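News from the Fundia project: the grasp planner learns to handle soft things

Since March the software group at Rindier has worked on one question that our partners ask us at almost every meeting: what happens when the object has no clear shape? Our planner was written for boxes, bottles and tools. For such objects the camera gives a good surface, the planner chooses the contact points, and the fingers go there. With a soft toy, a cushion or a folded towel this way of working becomes weak very quickly.

The first difficulty is perception. Long fur does not give a clean surface in the depth data. Some of the points lie on the tips of the hair, others come from deeper inside, and the old filter removed many of them as noise. What was left had holes in it, and the planner put its contact points on the borders of these holes. In our first test series we made 253 attempts with plush objects, and in the logs we found again and again the same error: the planned contact was too high, and the fingers closed on hair only.

We have therefore changed the model of the object. It has now two surfaces, an outer one where the first touch is possible and an inner one where we expect real resistance. The distance between them is an estimate which the perception module gives together with its confidence. The planner works with the inner surface, and the controller is told that contact may begin anywhere in between. It sounds like a small change, but it touched nearly every interface in the code, and the colleagues from Fellov, who maintain the message definitions, had to be very patient with us.

The second part of the work is control. In the old version every finger had a target position and stopped when it arrived there or when the force limit was reached. For soft material we now let the fingers close in two phases. In the first phase they go down slowly and each finger is free to stop at its own height. In the second phase the thumb comes in and the forces are balanced between all fingers. The force controller runs at 1000 cycles per second on the small computer in the cabinet, and the planner sends it a new reference every 8 milliseconds. We tried also a slower reference, but then the thumb began to follow the fingers with a delay and the toy was pushed to the side. 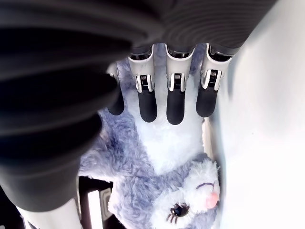
Fingers at the fur of the plush toy, seen from the wrist camera.

The wrist camera has become more important in this work than we planned. Once the hand is over the object, the fixed camera on the stand sees mostly the back of the hand. From the wrist we see the fingertips and the fur between them, but the thumb hides a large part of the view and is too near to be sharp. We now mask the hand with its own kinematic model before the image goes to the segmentation. The mask is made a little bigger than the real hand, so that the blurred border of the thumb is not taken as a part of the object. White surfaces next to pale fur are still a problem for us. The segmentation likes to join them, and the exposure control does not help when the palm is dark and the background is very bright. For the moment we fix the exposure by hand before every series.

A word about the tools. The replay viewer from Bhuiyan can now show the wrist images, the joint positions and the estimated forces on one time line. You can stop at any moment and start the planner again from this state with other parameters. Before, we had to do this with 2 separate programs and a lot of copying of file names. If you already use the viewer, please update your configuration file, as the old names for the finger channels are not accepted any more. The list of the new names is in the same folder as the installer.

In the next weeks we will work on the release of the object. At present the hand opens all fingers at the same time, and long hair can stay caught near a joint. We want to open the thumb first and to look at the forces before the other fingers move. The new planner branch is open to all partners of Fundia. Logs from your own soft objects are very welcome, also the ones where the grasp was not good. Please send them with the calibration of the wrist camera, without it we can't replay them.

The software group at Rindier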